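Drusier handling project: progress report to Dremthorpe, August

Spending is on plan and the second part of the grant has been drawn down. Most of this month went on the visit to the Novville site, where Xolalpa showed us the arm we are being asked to back. I went with Zanele Zwane and a list of questions, 4 of which came home unanswered.

The session ran to 35 minutes, more than half of it slides. The live part used a can, an apple and a bag of rice chips on a small table with a half circle marked on the top. 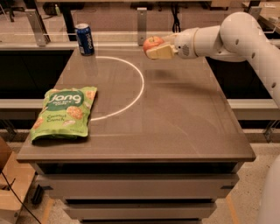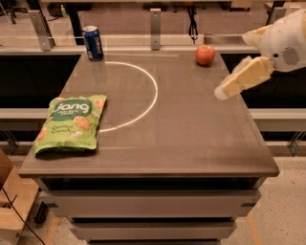
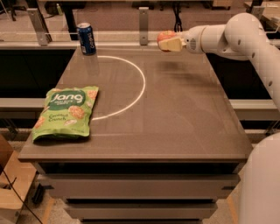 Apple, can and rice chips on the table at Novville.

I asked for a success rate and was told "close to 100 per cent in normal use". I could not get a definition of normal use, nor a log of failed tries. Zanele asked whether we could bring our own goods next time - odd shapes, torn packs, things that roll. They said they would look into it.

I don't doubt the arm can handle a piece of fruit. Our packing benches are a harder job, and I saw little to link the one to the other. The price per unit was not discussed either.

I suggest we hold the next payment until we have the log and 2 hours with our own stock. Xolalpa have been told this in writing. Staff training has been put back to match, and the bench survey carries on as before.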